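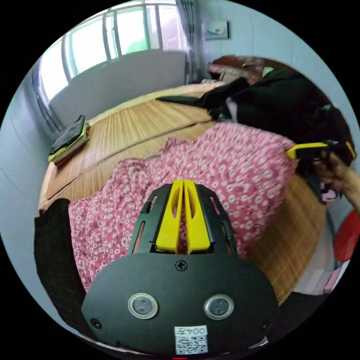
Winter clothing swap: sorting tips before drop-off

The Sirkville clothing swap is back at the hall this year, and drop-off opens on 1 June 2025. Last time we put out more than 400 pieces and most of them found a new wardrobe. This year we have hired extra racks from Narkitz and there is room for 500, so please have a proper look through your drawers.

The easiest place to sort is on top of the bed. Tip everything out where you can see it, pull out the pieces you haven't worn since last winter, and fold what you are keeping straight away so it doesn't get mixed back in. Dark clothes are best left until last, as they all look the same in a heap and it is easy to give away the wrong black top.

Button-up shirts and blouses need a bit more checking than T-shirts. Lay each one out flat, unroll the cuffs and look inside the collar, where marks tend to show first. Check the buttons down the front and on both sleeves. A missing button is fine if you pin a spare to the label. A torn placket is not, and those pieces should go in the rag bag at the back door of the hall.
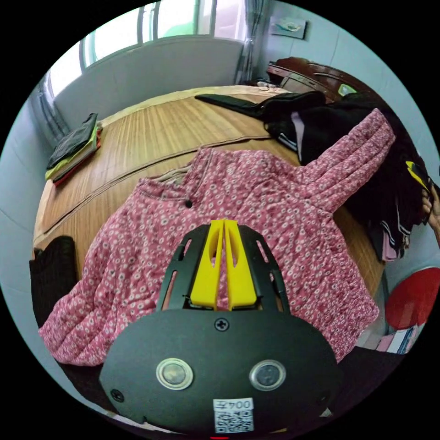
Floral prints are always popular on the tops rack. Lay them flat to check collars and buttons before you fold.

To fold a long-sleeved shirt for the swap tables, do up the top button and one in the middle, turn it face down, bring the sleeves in across the back and fold up from the hem. Please don't bring shirts on hangers. We have our own and the odd ones end up in a tangle under the tables.

What we can take: clean adult and children's clothing, scarves, belts, and coats with working zips. What we can't take: underwear, swimwear, school uniforms with a crest, shoes, pillows and doonas. School uniforms can go to the Mbwambo Street op shop, which keeps a separate shelf for them.

Each person can bring up to 25 items. You will be given one token for each piece accepted, and tokens can be used on anything on the floor, whatever the size or colour. Unused tokens carry over to the November swap, so keep them somewhere safe. We can't replace lost ones.

Bags should be tied and marked with your surname and the number of pieces inside. Zumora Dry Cleaners has offered to steam any coats that come in creased, so leave those on top of the bag where we can get at them. Drop-off is through the side entrance at 204 Station Road. The front doors stay locked until the swap opens, and parking is behind the building.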